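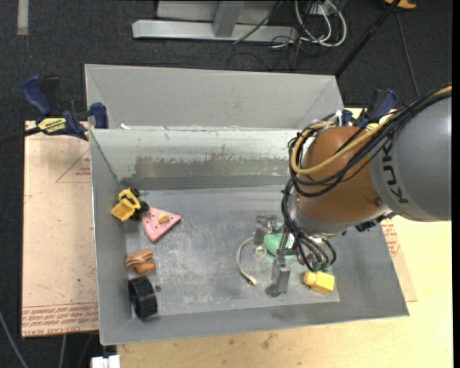 Pralamach is a way of choosing between a push and a grasp when a robot arm has to empty a bin of mixed objects. We worked on it at the Wallbridge lab from January, and this page collects pictures and short notes for people who have asked how the trials were run. The question we cared about was what to do with objects near the walls. A grasp that works well in the open middle of the floor often has no room for the second finger once the object is up against the metal. The yellow and black construction vehicle against the left wall is a good case, and so is the black ribbed ring further forward, which is tilted on the slope. The yellow block with the round knob is nearer the front right corner and has the gripper beside it, so the method has to decide whether to take it from there or move it first.

The bin
All trials used the same open metal bin, clamped to the table so that pushes against a wall would move the object and leave the bin where it was. We checked the clamps at the start of each session. The sloping sides make the problem harder than a box with straight walls, as round things climb a little when pushed and then roll back to a new spot.

The objects
There were 43 in the full set, mostly toys, with a few odd parts from the workshop. Aminu Nwachukwu picked them for shape and grip, and colour did not come into it. Ring shapes and wedges gave the most trouble. A wedge can be held firmly across its thick end and slips out if the fingers close near the point.

Collecting attempts
The training set is 3010 attempts, each one a single push or a single grasp. An attempt was scored by whether the arm came up holding something. A push was scored by whether the next grasp on the same object worked. Objects were dropped back into the bin from a low height and not arranged by hand.

Choosing the action
The model scores a set of possible grasps and a set of possible pushes from one overhead depth picture and takes the highest. Pushes carry a small penalty for the time they use. Ngozi Okoro set the penalty by trying several values on a held-out group of objects. If it is too low, the arm keeps nudging things back and forth. If it is too high, it never pushes at all.

Cables and reach
Wrist rotation was limited so the cables and the hose would not wind up around the joint. The limit means some grasps that look good on paper are left out. We kept the same limit for the baseline so the comparison would be fair.

Test runs
Testing was 360 attempts, split evenly between Pralamach and a grasp-only baseline called Santoso, after the room where it was first written. Hauwa Uzor ran the arm and Sunil Paul scored the attempts without knowing which method was in use. Over the whole test, the success rate for grasps was 17 percentage points higher with Pralamach. Nearly all of the gain came from objects touching a wall. In the middle of the floor the two methods did about as well as each other.

What still goes wrong
Two objects that touch are sometimes treated as one, and the push then goes into the gap and separates them, which helps by luck. Flat straps are missed because they barely stand out from the floor in the depth data. Shiny patches on the metal leave holes in the depth picture, and we fill these with a simple average that can hide a small part.

Next
Adebayo Adebisi is moving the code to our second arm, Trinex, which has a narrower gripper. The bin and the objects will stay the same. We would like to know if the push penalty has to be set again for each gripper or can be carried over.

Notes and pictures by Hauwa Uzor and Ngozi Okoro. Page updated May 2025. The object list and scoring sheet are available from the lab on request.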